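The small toys end up in one bowl

Every house with a child in it has a drift of small things: foam blocks, soft balls, odd shapes that belonged to a set once. They collect on tables, and at the end of the day they have to go somewhere.

Large toy boxes are sold as the answer, but small pieces sink to the bottom and stay there. Parents at the Tuesday playgroup in Ellwood went over to bowls and cups last May. Each table has its own, and the children fill it before they put their coats on. The group owns 59 pieces small enough to go missing, and 26 of them are foam.

A squat, round container works best, low enough for a child to see over the rim. It doesn't need a lid. If the ball goes in early it takes up most of the room - put the cubes in first and let it sit on top.

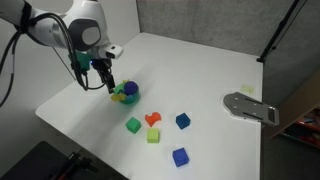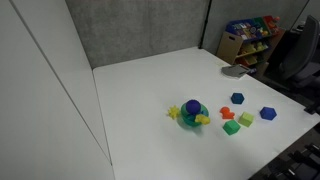

Green container, dark ball on top, and cubes still out on the white table.

Pale tables help. A navy block on a dark rug can be missed for a week, but on white it stands out from across the room. Shops in Waren and Givgate both sell plain melamine bowls, and a chipped one from the kitchen cupboard will do just as well.

Foam needs little looking after. Wipe it with a damp cloth and leave it out until it is dry. Squashed corners usually come back overnight. Pieces with bite marks should be thrown away, and so should anything that has begun to crumble.

Star shapes are the awkward ones. They catch on the rim and take the next piece out with them, so they are best left until last.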